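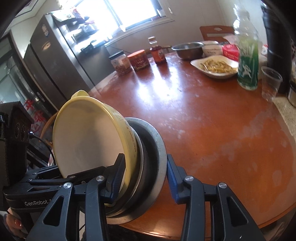 The Neltham mixing bowl cover came about in our own kitchen, where there was always dough on the go and never a plate the right size to put over it. It is a plain round of washable cotton with a soft elastic hem, and it stretches over whatever you happen to be using, be it your best stoneware or something bought at the market years ago. We are fond of bowls that sit inside one another, like a yellow one with a grey metal basin behind it, and a cover that folds away to next to nothing can be tucked in with them when the baking is done. Lovely for small cupboards!

The cloth is woven for us by Montecinos, who have been very patient with our fussing over the weave (Kamrul Weerakoon, who does our cutting, sent back the first lot twice). It is close enough to keep flies and draughts off your dough, but it still lets a little air through, so you don't get that sticky skin you sometimes find under cling film. 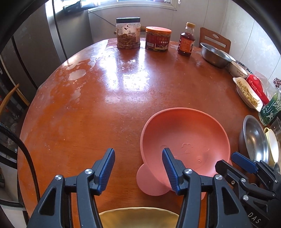

Pink bowl with ear-shaped tab. Bowl not included.

Each pack holds 3 covers - small, medium and large - in either oatmeal or leaf green. If your bowl has a spout or a handle, ease the hem over that side first and then work your way round. It may feel a bit tight to begin with, but the elastic gives nicely after a wash or two. Please don't use the covers in the oven or the microwave, and do keep them well away from the hob.
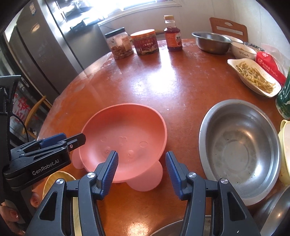

Washing is simple enough. Pop them in with your tea towels at 40 degrees, give them a good shake and hang them on the line. They come up a little crinkled, which we rather like, though Helju Grīnberga in our packing room irons hers and says they look all the better for it.

Product code: Neltham 501
Contents: 3 covers
Material: cotton, with elastic hem
Colours: oatmeal, leaf green
Care: machine wash, line dry, warm iron

Orders for up to 2 packs go by letter post and will usually fit through the door. The leaf green is out of stock for now, with a fresh batch of 800 packs due in August, and Roksolana Karpenko will gladly put your name down for one if you drop her a line through the contact page.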